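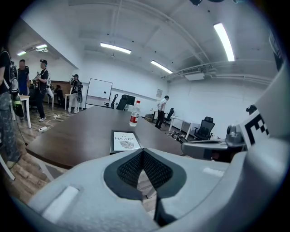
Page last edited in October by Manaia Ellery

4. Getting the marker tracker to lock on

By now you've got Detix installed and the hand-held gripper is streaming to your laptop. This section gets the pose tracker to find the square marker on the side housing and stay with it (the fun part, if you ask me!). I usually set up at one end of a big table with a couple of easy targets on it, like a water bottle and a book, and I let people in the room carry on with whatever they're doing.

1. Open the Tracker tab and pick your camera. If the list is empty, hit Refresh and give it a moment.

2. Hold the gripper so it faces the table. You want the marker on the right side of the preview, with the V-shaped opening down near the bottom and your targets somewhere beyond it.

3. Click Find Marker. A thin outline should snap onto the black-and-white square. If it flickers, drop the exposure a notch and try again. Ceiling lights are the usual culprit.

4. Type in your marker's printed size. Measure the black part only and leave out the white border! I got this wrong for two whole days, and every grasp came out short by the same amount.

5. Click Draw Mask and paint over the gripper's own body: the shell, the housing and the mount that sticks out beside the marker. Detix then ignores those pixels when it works out how the camera is moving. Leave the table and everything past it unpainted.

Note: Masks are saved per camera, so if you swap cameras you'll be painting again. Rok Kneževič wrote a little import script for this and it's in the tools folder.

6. Press Record and move the gripper slowly toward one of your targets, then back out. Keep going for 15 seconds or so, with a bit of tilt in both directions.

7. Stop and look at the Confidence plot. I'm happy with anything over 73. A perfect 100 the whole way through usually means the plot is frozen, so reload the tab before you celebrate.

Caution: Don't run Find Marker while a robot arm is connected and enabled. A bad first lock can make the target pose jump, and the arm will try to follow it. Disable the arm in the Control tab first, then turn it back on after step 7.

People walking around in the background are mostly fine, by the way. The tracker throws out moving points on its own, though a person crossing right in front of the table can still knock it off for a second or so. If your plot has a dip there, just trim that stretch in the Replay tab and carry on to section 5.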